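Search this site... Go

A Long Walk and a Bed at the End of It

Rogelio Manalo was already on his second coffee when I got to the bakery in Arkum, boots unlaced under the table, and he waved me over as if we'd known each other for years. He had walked the whole old mail route from Kukov, 300 miles of it, mostly alone, and he was very happy to talk about it (and about the pastries, which I can recommend!).

"I'm not an athlete," he told me. "I sold flooring. I just like seeing what's around the next bend."

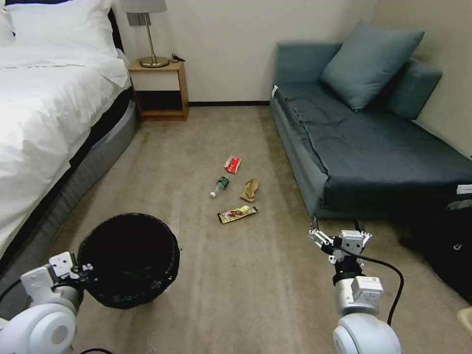

He carried a tent for the first stretch and mailed it home from Vainio. After that he slept in inns and small hotels, wherever the trail came down near a town, and he has kind words for almost all of them. "By five in the afternoon, all I want is a door I can close and a lamp. I'll read two pages and I'm gone."

The hardest day was the climb over Tavard Pass in July, 3393 feet up with the wind in his face the whole way. He sat on a rock at the top and ate a cheese sandwich, and he still talks about that sandwich more than the view.

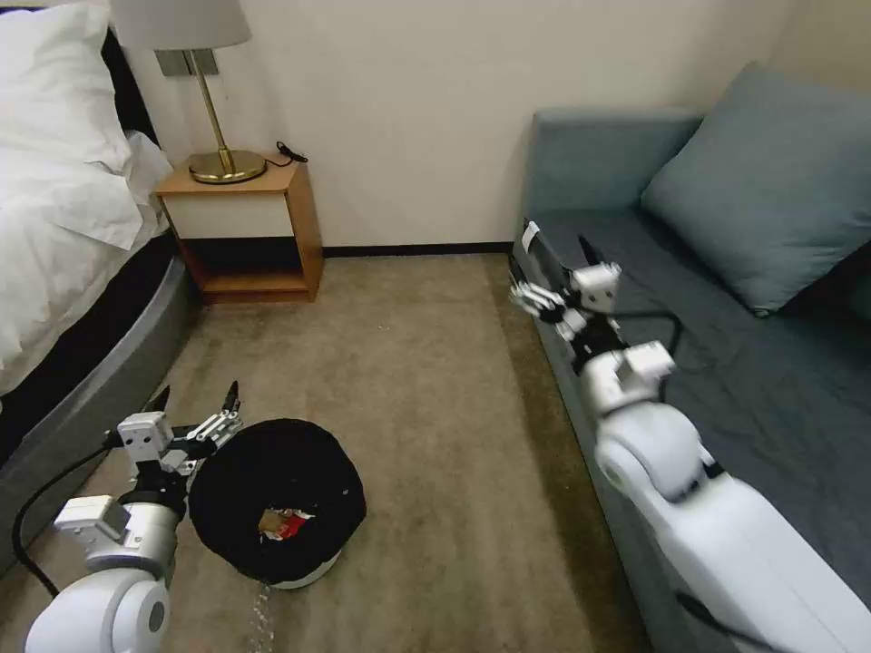
What He'd Pack Again

"Two pairs of wool socks, and a third you don't touch until bedtime," he said. He'd bring the paper map too, though his daughter teases him for it. Next spring he means to walk it the other way, starting from the bakery.

Last updated: July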